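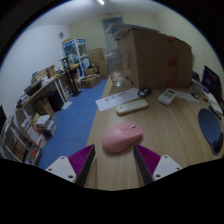
A pink mouse and a couple of remotes on the desk.

Why I've stopped tidying my desk

My mother used to say you could tell everything about a person from the state of their desk. By that measure I am four different people, one of whom can't find the scissors. I gave up clearing mine in August and I want to stick up for that decision, because I'm a bit tired of being told that an empty surface means a calm mind.

It started with an app called Rultura, which a friend talked me into. You put in a photo of your room each evening and it gives you a score. I lasted 3 weeks. I got quite good at it too – I'd shove everything into the drawer at ten to nine, take the photo, then get it all back out again so I could finish what I was doing. My best score was 2,043 and I was weirdly proud of it for an hour. Then I couldn't find a letter from the dentist for days.

The thing about stuff being out is that I remember it exists. If the gas bill is lying there by my elbow, it gets paid. If it goes into a lovely labelled folder, it may as well be at the bottom of the sea. I know some people open their folders. Good for them! I have a folder marked URGENT with a takeaway menu in it.

Ebenezer Alhassan, who sat opposite me for seven years at my old job at Witix, had the messiest desk I've ever seen and never once missed a deadline. Our manager (very much a one-pen-and-a-plant person) brought in a clear desk rule and poor Ebenezer spent the last quarter of an hour of every day packing his whole brain into a box. Every morning he unpacked it again. Some 200 of us were doing a version of that, and I still wonder what it cost in wages.

I'm not talking about dirt, by the way. Mugs go to the kitchen, crumbs go in the bin, and I do wipe round things. I've also been in homes where you can't sit down for the piles, and that's a different and sadder matter. I just mean the ordinary spread of a life being used: remotes, bits of paper, the tape you had out yesterday and will want again tomorrow.

My sister disagrees with all of this and has offered to come over with boxes. I've told her she can do the hall cupboard.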